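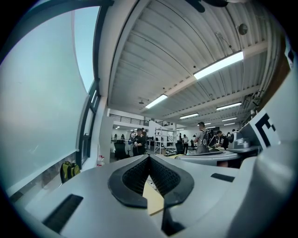

Chalerm Ratanaporn brauchte an diesem Vormittag noch 33 Durchgänge. Er schob die Tasse nach links, hob den Greifer an, wartete auf den Ton und drückte den Bügel. Tasse fassen, heben, auf die Untertasse stellen, loslassen. Dann der nächste.

Im Mai hatte er bei Brisell angefangen. Vorher war er Kellner gewesen, und beim Einstellungsgespräch hatte Rungnapa Suksawat gesagt, das sei eine gute Voraussetzung. Er hatte das für Höflichkeit gehalten. Inzwischen wusste er, dass sie es ernst gemeint hatte.

»Du bist zu schnell«, sagte sie jetzt. Sie stand hinter ihm und sah auf die Tischplatte.

»Das ist mein normales Tempo.«

»Ich weiß. Aber beim Loslassen ziehst du die Hand schon weg, bevor die Tasse steht. Das lernt er mit.«

»Bei mir ist in acht Jahren keine umgefallen.«

»Bei dir nicht.«

Er machte den nächsten Durchgang langsamer. Die Tasse stand, er zählte innerlich bis zwei, dann öffnete er die Backen. Es fühlte sich an, als würde er einem Kind etwas vormachen.

2.000 Beispiele wollte Sombatkul bis zum Monatsende haben, alle mit derselben Aufgabe, von sechs verschiedenen Leuten. Chalerm hatte gefragt, warum nicht einer alles machen könne, der es gut könne. Rungnapa hatte gesagt, dann käme am Ende einer heraus, der nur so decke wie dieser eine. Darüber hatte er auf dem Heimweg lange nachgedacht.

Beim zwölften Durchgang rutschte ihm der Henkel weg. Die Tasse kippte und rollte gegen die Untertasse. Er griff nach, ohne zu überlegen, drehte den Greifer schräg von oben hinein, richtete sie auf und stellte sie ab. Dann legte er den Finger auf die Löschtaste.

»Lass die drin«, sagte Rungnapa.

»Die ist misslungen.«

»Sie steht doch.«

Er sah die Tasse an. Der Henkel zeigte nach rechts, leicht zum Gast hin, wie er es in der Lehre gelernt hatte. Darauf hatte er gar nicht geachtet.

»Was schreibe ich in die Liste?«

»Zwölf. Und ins Feld daneben: nachgefasst.«

Er schrieb es hin. Dann schob er die Tasse wieder nach links, hob den Greifer an und wartete auf den Ton.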